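Asta Flano — Football Kicking Net for Practice at Home

Item 376
Price: $149
In stock, ships from our Rivcombe warehouse

The Asta Flano is a kicking net for place kickers and punters who want to train between team practices. It stands on its own feet, without pegs, so it can be used on grass, on artificial turf or in a garage with a high ceiling. One person can put it up alone after a little practice, but the first time it is easier with two.

The frame is made of steel tubes which are pushed together and locked with spring buttons. In the middle of the net hangs a deep pocket. The ball falls into it and rolls back down to the front, so a kicker working alone does not need to walk far. For the best result, place the ball five feet from the net. Closer than this, a tall player can touch the lower tube with the foot.

What is in the box
Steel frame, nine parts
Net with pocket, black
25 elastic ties (you need 22, the others are spare)
Carry bag with shoulder strap
Printed instructions

Please note that the ball and the holder are not included. The Grabner kicking holder fits well with this net, and you can order it separately.

Which size should I take?

The standard size is right for high school and college players. For younger children we recommend the Flano Junior, which is lower and has a softer net. The Junior uses the same ties, but the frame parts cannot be exchanged between the two sizes.

Care

Do not leave the net outside in the winter. The steel is painted, and the paint protects it well against rain, but the ties become hard in strong cold and they can break. If the net is wet, hang it open until it is dry before you put it in the bag. A small hole can be repaired with the cord from our repair set — do not use wire.

Warranty and returns

The frame has a warranty of two years, the net one year. Clubs which use the net every day should change the ties each season. You can return an unused net in 30 days, and we pay the shipping if the fault is ours.

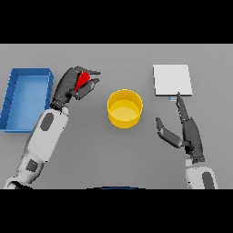

RIVCOMBE, December — The new delivery of the Flano has arrived, with 300 pieces in the standard size. Orders which were waiting are sent first, in the order in which we received them. The Junior size comes later in the winter, and we will write to everybody who is on the list.

Team orders of five nets or more get a lower price. Please write to Aurelia Hämmerli in our sales office and tell her the name of your school or club, the number of nets and the delivery address. For spare parts, ask for Hiba Akl and give the item number which is printed on the carry bag.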